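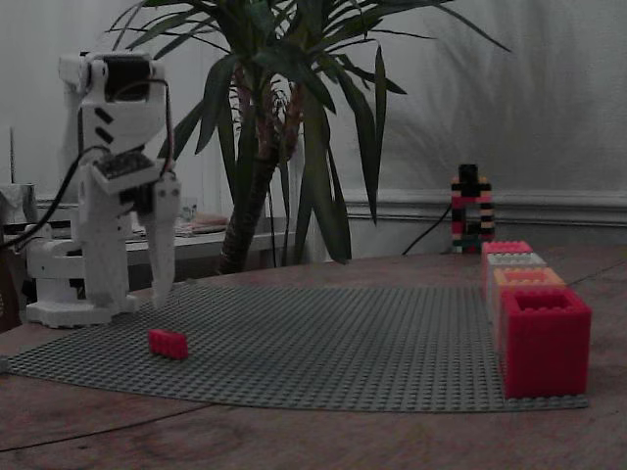

Printed arm and single red 2x4 brick, Clistby open day.

Home Modules Handouts Timetable Contact

INTRO TO AUTOMATION
Notes from the Clistby visit, for those who came and those who didn't

Typed up fast from my notebook, so forgive the order. Slides to follow when Danish sends them. The bits marked (*) are fair game for the written assignment.

Where we went

Clistby workshop, open day, morning session. The building is from 1846, former rope store, they've kept the big doors and not much else. Sign in at the front, then room 317 for the demonstration. We were a group of 18 so two sittings. Parveen Baloch ran the first one, Rizwan Swati the second, same talk but Rizwan went further into the control side. If your notes don't match your neighbour's that's why.

The task

Pick and place. One small brick, on a studded baseplate, grip it, lift it, put it down somewhere else. Sounds like nothing. Parveen's point was that it holds most of the problems you'll meet on a real line, just smaller and cheaper to get wrong.

Stages as she wrote them on the board (*):

1. Find the brick (position and which way round it's lying)
2. Move above it, fingers open
3. Come down
4. Close
5. Lift
6. Travel
7. Lower, let go, back off

Stage 3 is where she said beginners lose most of their attempts. Stage 4 gets the blame.

The arm

3D printed, white plastic, servo driven. Printed parts mean you can swap a broken segment the same day, but they flex a bit under load and the flex is not in your model. Rizwan called it "the arm you've got versus the arm you drew". Keep that in mind when you calibrate.

Servos: told to go to an angle, they go near it. Backlash in each joint, and the errors add up along the arm, so a small slop at the base is a big slop at the fingertip. Someone asked which joint matters most. Base and shoulder, they swing the longest length.

Payload came up, no figure given. A brick this size weighs next to nothing so weight isn't the limit here, reach and repeatabilty are.

Accuracy vs repeatability (*)

People mixed these up again in the discussion. Accuracy = how near you get to the point you asked for. Repeatability = how near you get to the same point every time. A cheap arm can be poor at the first and decent at the second, and then you can correct for it. If it's poor at both, fix the mechanics first, don't touch the software.

Why a studded baseplate

Good for measuring. Studs are on a regular pitch so you can say "two studs left" and everyone knows what you mean. Bad for picking, as a brick that's pressed down will hold on and a brick that's just sitting there can rock on the studs. So decide before you start which one you're testing and write it down. Zeeshan asked about sticking to a flat mat instead, Parveen said do both and compare.

Obstacles: the big blocks along one side and the tower of small bricks behind them. Path planning has to know about those. Rizwan's advice was to raise the arm to a safe height first, then travel, then lower. Slower than a diagonal move but you can reason about it. Cycle time is a problem for later.

Fingers

Long part of the discussion. Points I got down:

- two fingers, want the contact faces parallel when they meet the brick, otherwise it squirms out
- plain smooth plastic on smooth plastic = not much friction. Options: rubber pad, tape, rougher print
- narrow tips fit between neighbouring bricks, wide tips are forgiving if you're off to one side. Pick one
- look at where the faces touch the brick, a grip high up on the sides gives you less to hold than you think

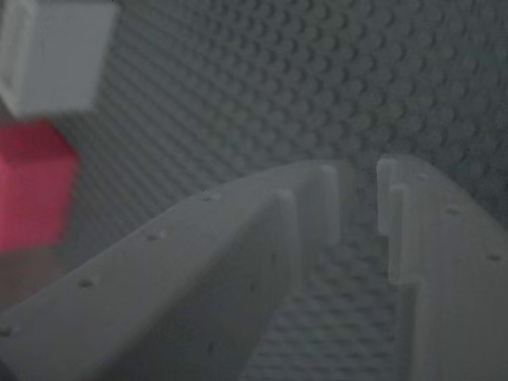
How far should the gripper open before it comes down on a brick?

Wide enough to clear the brick on both sides plus your worst expected position error, and no wider than that. Open it too far and the outer sides start knocking into neighbouring bricks. Measure your error first by sending the arm to the same point over and over, then set the opening from that number.

Learning from demonstration

Second half. Instead of coding every stage, a person moves the arm through the task by hand or with a second controller, you record it, and train a model on the recordings. Adeel Arain has been building one of these sets for the Mohmand project, nearly 1000 recorded tries so far. He throws out fewer than you'd expect. Tries where the person misses and then recovers are useful, the model needs to see what getting back on track looks like.

Things he warned about:

- start the brick in different places, different angles. If it's always in the same spot the model learns the spot
- lighting. A model trained under one lamp may fall over by a window
- one camera looking at the whole table and one close to the fingers is a common pairing, each sees what the other can't
- don't change the furniture halfway through and forget to note it

He was asked when to use this and when to just program the moves. Fixed brick, fixed place, never changes: program it. Position varies, objects vary: demonstrations start to earn their keep. (*)

Safety, short version

Small arm but still: hair tied back, know where the power switch is before anyone enables the servos, hands off the table while it's moving. Applies in our lab as well. Cables clear of the joints too, check at full reach and not only at rest.

For next session

Read the gripper chapter. Write half a page on one stage from the list above: what could go wrong, how you'd detect it, what the arm should do then. Bring it printed. Groups as before, Danish Paracha has the list if you've lost yours. March cohort people, you've done the half page already, bring your calibration tables insted.

Related handouts
Servo basics and wiring
Clirnel conveyor demo, notes
Coordinate frames, worked problems
Driltlow site visit: what to bring
Grippers, part two

Last updated 06/06/2024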